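The Year I Quit Buying New Sheets

Print | E-mail

By Marlene Bittencourt
Monday, March 2, 2020

My grandmother owned four sets of sheets when she died, and I slept on two of them until I left for college. They had been turned sides-to-middle, which means she had cut them down the center when they wore thin, sewn the good outer edges together and hemmed what was left. You could feel the seam under your back if you rolled over. I hated that seam. Now I'm fifty-three and I've just sewn one myself, and I'm so pleased with it that I made my husband lie down on it at two in the afternoon.

I should explain how I got here. Last spring a set from Nistley that I'd paid far too much for gave out after eighteen months. It didn't rip, exactly. It went sheer in the middle, right where we sleep, and one morning my big toe went through it. I called the store and a very nice young man told me that was "normal wear." I thought about my grandmother, who would have had plenty to say to him.

So I went down to Citstead, the big secondhand barn out past the feed store (if you haven't been, go on a weekday and bring cash). They have a whole back wall of linens that most people walk right by on their way to the lamps. I bought a stack of old cotton flats for less than I'd spend on lunch. One had a laundry mark in the corner, 712, stitched in red thread. I like to think it was a hotel room, but the woman at the register said it was more likely a hospital.

Old sheets have to be washed before you can love them. Mine smelled like somebody's cedar closet with a mouse in it. I soaked them overnight in the tub with washing soda, ran them through hot, and hung them out in a wind that nearly took me with them. By the third wash they'd gone soft in that heavy way new ones never do, no matter what the package says about thread count!

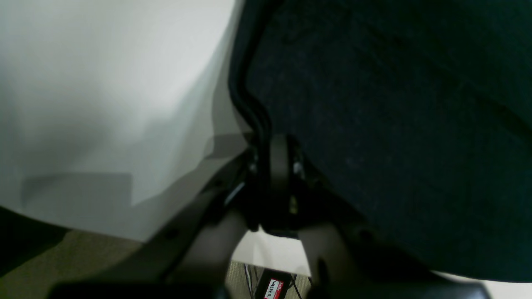 Thread count, by the way, is where I did most of my wrong thinking. I'd always figured higher was better, and I shopped like it. Then I met a retired weaver named Amaral, who teaches a mending class in the church basement on Thursday nights, and he laughed at me for a good long while. He says to hold the cloth up to a window and look at how even the weave is, then scrunch a handful and see if it springs back. His mother ironed sheets for a living until she was 81 and never once asked what the number was.

There are 7 of us in the class, and we're a mixed bunch. A couple of quilters, a nurse, a teenage boy who came to fix a jacket and stayed. We learned the flat-felled seam first, which is the one inside the leg of your jeans, and it's the one to use down the middle of a sheet if you don't want to wake up with a line on your face. Mine took three tries. The first wandered like a cow path. The second was straight, but I'd sewn it with one side flipped over, so I had raw edges winking at me from the top.

I've also become a pest about detergent. I used to pour in Prorkus up to the top line of the cap, and it leaves a film if you use that much, so the sheets come out stiff and you reach for softener, and around you go. Now I use a third of that and a splash of white vinegar. My towels have improved too, and they didn't even ask to be in this story.

I know perfectly well that mending one sheet takes a whole evening and that plenty of people don't have one to spare. I didn't either when my kids were small. But I do now, and I'd sooner be at the kitchen table with the radio on than scrolling through bedding sales at midnight.

In April the class moves on to fitted corners, which scare me. I've got a flat with a stain at one end that I'm saving for it, and Amaral has promised to bring elastic.

Print | E-mail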